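Wrist camera sees mostly glare, keep those episodes or throw them out?
Posted 10/8/23 in Data & Training

Hi all! I'm collecting teleop demos for a laundry task and having a great time with it, but I've got stuck on a curation question. The task is opening and closing the round door on big front loaders. I have 300 episodes so far, labeled in Clerkonska, and the head view is nearly always fine. The wrist view is another matter. Once the fingers get close to the door, the clear dome fills up with reflections of the ceiling lights, and I can't tell from that view alone how far away the plastic is. 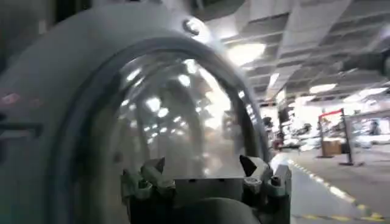
Wrist view with the fingers at the lower edge of the dome.

Do I keep these? I flagged 19 of them as "bad wrist" before I started doubting myself. My first small policy does okay on approach and then gets vague right at the rim. I'd love to hear how other people handle shiny stuff!
Garuto

Keep them! Please keep them! The robot is going to see that same glare when it runs on its own, so if you train only on the pretty episodes it'll meet its first reflection on test day. I did a pantry set last November with glass jars, threw out everything that looked washed out to me, and spent 11 days wondering why the policy froze in front of jars. Put the clips back in, retrained, and it got a lot better (still clumsy with lids, but that's another thread).

What I would throw out is anything where the operator was hunting. If you can see the fingers going in and backing off again and again, the policy learns to dither too. Glare is fine, dithering isn't.

The other thing that helped me was variety at the start of the episode. Door wide open, door half open, door just off the latch, arm coming in low, arm coming in from the side. I love this part of the job, it's like setting up a little stage every time.
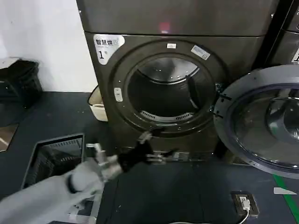

And leave the clutter where it is for a good share of your runs. Basins, bins, cables on the floor, whatever normally lives near the machine. Move things a bit between batches so the model can't use one basin as a landmark for where the door is. I write the start state into the episode name, which looks ugly but makes it so easy to pull a balanced set later.
Yáñez

lock your exposure. auto exposure on the wrist cam makes it way worse near lights
Bastier

Thank you both! I went back through the flagged ones and most are clean grasps with ugly pictures, so they're going back in. Exposure was on auto, oops. Fixing that before the next batch, and I'm stealing the start state naming too.
Garuto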